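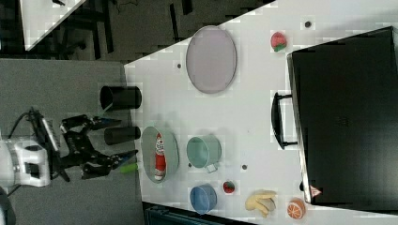

Udisau Tableware Club, Table Resets

Thread on setting up the practice table. I've been asked for my reset procedure a few times since May, so I'm writing it down in one place.

1/ Scope. A reset is the state of the table between two rounds of sorting and laying. The pieces go back out in no useful order and the next person puts them right. Cups upright, food on plates, the rest off the table.

2/ Surface. White top, with a gray surface butted up against it. I treat the line between the two as a hard boundary. Anything on the gray is "not yet in play." Anything on the white is.

3/ The white top has small dark round spots in it. They are useful as reference points when you want to repeat a layout. "Mug left of the second spot" is good enough for most purposes and saves a tape measure.

4/ Plates. One large oval, pale lavender-pink with a gray rim. One smaller oval tray, gray, raised rim. Use both. Two similar shapes in different sizes make people decide where things belong, and the decision is where most of the time goes.

5/ Cups. The two black ones go down on their sides near the boundary. A cup on its side takes two moves to fix (rotate, place) and an upright one takes one. If you want an easy round, stand them up.

6/ Matte black is the worst finish to judge by eye. The opening and the wall read as the same tone unless the light comes from the side. I have a desk lamp from Flinasetti at 400 lumens and I would not go lower.

7/ The teal mug also goes on its side. Handle direction matters more than position. Handle toward you is trivial. Handle away means reaching over. I vary it and write it down.

8/ Food pieces. Strawberry at the far side, next to the large plate but not on it. A small green piece on the gray. I call it the cucumber on the log sheet. Red on white is found at once. Green on gray takes slightly longer, by my stopwatch.

9/ The red and white figure lies lengthwise in the small tray. It has to come out before the tray can be used for anything. This is the only blocked item in the layout and I keep it to one. With two blocked items people start stacking things in their hands.

10/ Someone in the replies to my last thread asked why it isn't on the large plate. Too much free space there. You can push it aside and carry on. In the small tray you can't.

11/ Spacing. I leave a hand's width between pieces on the white and ignore spacing on the gray. Tight spacing only tests whether you knock things over, and we have a separate exercise for that.

12/ Log. I have 182 rounds written up on the Aksoy sheet (the old two-column one). Columns are layout, handle direction, time, and dropped yes/no. The Jandine sheet has more columns and I stopped filling them in after a week.

13/ Across all members the club log is at 3,555 rounds, with about a third missing a handle direction. Please fill in the handle direction.

14/ Order of work, if you want a default: clear the small tray, stand the cups, turn the mug, then food. Food last. If you place the strawberry first you will end up moving the plate with the strawberry on it.

15/ Cleaning. Wipe the white top between sessions, not between rounds. A damp cloth leaves a film that changes how far a cup rolls. Dry cloth for the gray.

16/ Correction to 5. Rotate and place is two moves only if you let go in between. Several members do it in one. Log it as one.

17/ Next thread will cover bowls. They nest, so the log sheet needs another column.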